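## 3.2 Household sample and refill records

Households were recruited through the refill shop at Lullovbridge, which sells dish liquid, hand soap and laundry liquid by weight from bulk drums. Every customer who bought a refill in November was invited to take part. We received 1,767 usable purchase records. Records with no container weight were left out, as were those where the customer had brought a jar from another shop and the staff could not tell what had been in it.

Containers were grouped by closure type – screw cap, flip cap, pump or none – following the scheme used in the earlier Jallari survey. Colour was noted but not used in the analysis. 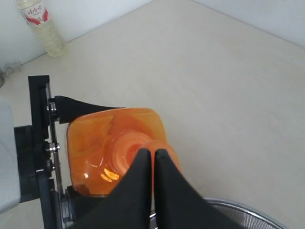

Coding was done by Ayanda Magagula and checked by Žydrūnas Rebane. Where they disagreed, the record went back to the shop's own ledger, and if the ledger was no help it was coded as unknown. There were 18 such records. They are kept in the totals but do not appear in Table 4.

Refill volume was worked out from weight using the density printed on the drum. Drums from Pacheco carried no density, so we weighed a measured litre of each product on the shop scale. The scale reads to the nearest gram, and we have not tried to correct for foam.

Figure 3. Tabletop and pump bottle.
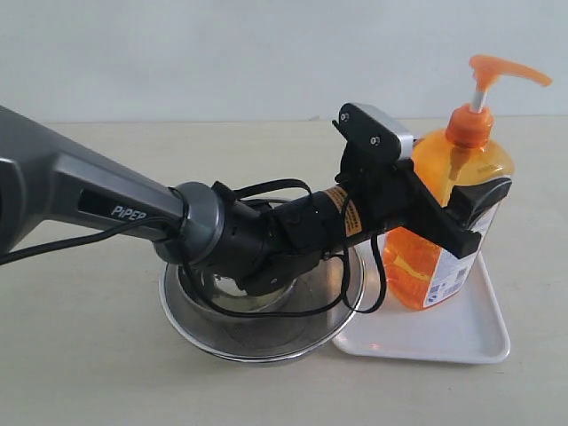 Do people with larger containers come back less often?

They do, but the gap is smaller than the difference in volume would suggest. Customers with containers over 800 mL tended to return before the container could have been emptied at their stated rate of use, and several told us they topped up whenever they were in the shop for something else.

The pattern held for dish liquid and hand soap. Laundry liquid was harder to read, as many buyers shared a container with neighbours or decanted it at home into something smaller. We asked about decanting only in the second half of the survey – an oversight – and have not estimated it for the earlier records.

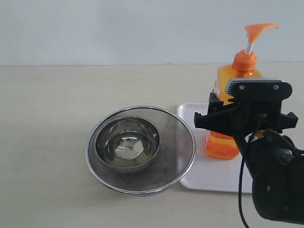 Price had little effect over the range we could observe. The shop raised the price of dish liquid once during the study, when its supplier changed to Vukport, and the volume bought per visit stayed much the same.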